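Home Projects Reports Archive Contact

Floor Covering and Speech Clarity in Small Study Rooms

Project report, Building Acoustics module
Liam Stockdale, Amparo Mamani, Harsh Vashisht
Submitted April 7, 2020

1. Background

The study rooms in the Whiteley building were refitted in stages. Some kept their vinyl floors and others were carpeted. Users had complained since October that certain rooms were tiring to talk in, and the complaints did not follow room size in any obvious way. The project set out to test whether the floor covering accounted for the difference.

Reverberation time is the usual measure. It is the time a sound takes to fall by a fixed amount after the source stops. In a small room with hard parallel walls it depends mainly on how much absorbing material is present and where that material sits. Thin carpet on a solid base absorbs well at high frequencies and poorly at low ones. Speech consonants are high in the range and vowels carry most of their energy lower down, so carpet may shorten the one without much changing the other.

Furniture complicates this. A large table covers part of the carpet and presents a hard surface close to the height of the speaker's mouth. Sound reflected from the tabletop reaches a listener across the table very soon after the direct sound. Such early reflections generally help speech, but they can also color it.

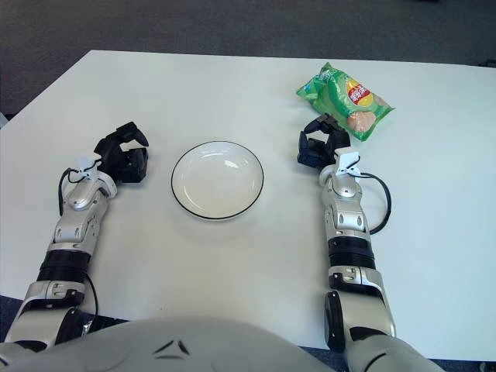

Sille Overgaard asked at the interim review whether the tabletop reflection should be treated as part of the room at all, given that people move tables and leave them where they like. Her suggestion was to measure with the table in its normal position and again with it against the wall, and to report the two separately. This was adopted.

2. Method

Seven rooms were measured, four carpeted and three with vinyl. The source was a burst balloon, held at seated head height. A single microphone was placed on a stand at each of several fixed positions, which were marked with tape so that they could be found again. The ventilation was switched off at the wall panel. Doors were shut, and the person bursting the balloon stood in the same corner each time.

In all, 224 recordings were made. Of these, nearly 50 were rejected for background noise, mostly footsteps in the corridor and one long session of drilling in the Allen wing. Rejected recordings were repeated where time allowed. Decay curves were fitted by hand in a spreadsheet and checked by a second member of the group.

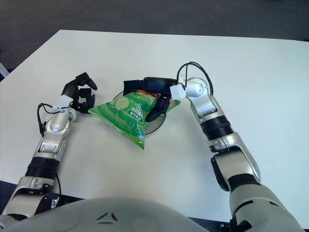
Figure 1. White matte tabletop and gray carpet.

Balloon bursts are not very repeatable. Their low-frequency output is weak, and the decay in the lowest band was often lost in noise before a clean slope could be drawn. Results for that band are left out of the comparison. Reece Oakley lent the group a starting pistol for one afternoon, but it was not permitted inside the building.

3. Results

In the high band, every carpeted room had a shorter decay than every vinyl room. In the middle band the two groups overlapped, and one vinyl room with a full bookcase did better than two of the carpeted rooms. Moving the table to the wall made little difference to reverberation time in either group.

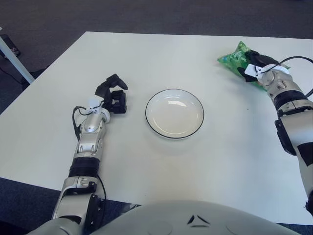
Figure 2. Table standing on dark gray carpet.

The early part of the response was a different matter. With the table in its normal position a distinct reflection followed the direct sound at most microphone positions. With the table at the wall it was weaker or absent.

4. Discussion

Floor covering explains part of the complaints. The room with the most complaints was carpeted, however, and its walls were bare plaster on all sides -- the long middle-band decay there is more likely a wall problem. A few absorbing panels at head height would be cheaper than new flooring and should be tried first.

The study did not include occupied rooms. People absorb a good deal of sound, and a room that measures badly when unoccupied may be acceptable with four students in it. Humidity was not recorded. Repeat measurements with a loudspeaker source would allow the low band to be included, and the taped positions have been left in place for that purpose.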